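Eighteen months into automation at our place, so a thread for anyone about to go through it. I work in the sandwich and ready-meal development kitchen at Jalness.

The Sekik line went in last June. Before that, plating was done by hand on two shifts. Now most of it runs on the machine and the same people feed it, clear it and reset it.

The job titles changed before the pay did. "Assembler" became "line technician" on paper, and the money took nine months to catch up. Get that in writing first.

Standing in one spot is down. Walking is up. My knees prefer it, other people's don't.

The noise bothers some of us more than the work ever did. Ask for the breaks to be away from the line.

What still needs a person is soft food. Trays and tubs are easy. Bread squashes, tears and slides, and every loaf is a bit different.

So part of my week is now spent on the teaching side. You work a hand-held gripper yourself, and what you do with it is recorded for the machine to learn from. A slice of bread and a small white plate will keep you busy for a whole afternoon.

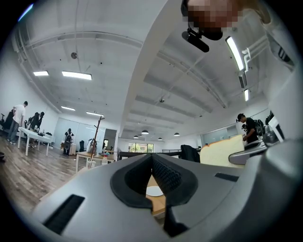 It is slower than using your hands and your wrist knows it by the end. We asked for a limit of 2 hours at a stretch and got it.

You also notice how much you do without thinking. I had never considered where I hold a slice until I had to do it with two rubber-edged jaws.

The Driltbridge site starts the same thing this year. If you're there, ask who gets trained for the teaching work, and whether it counts towards your grade. Ours didn't at first.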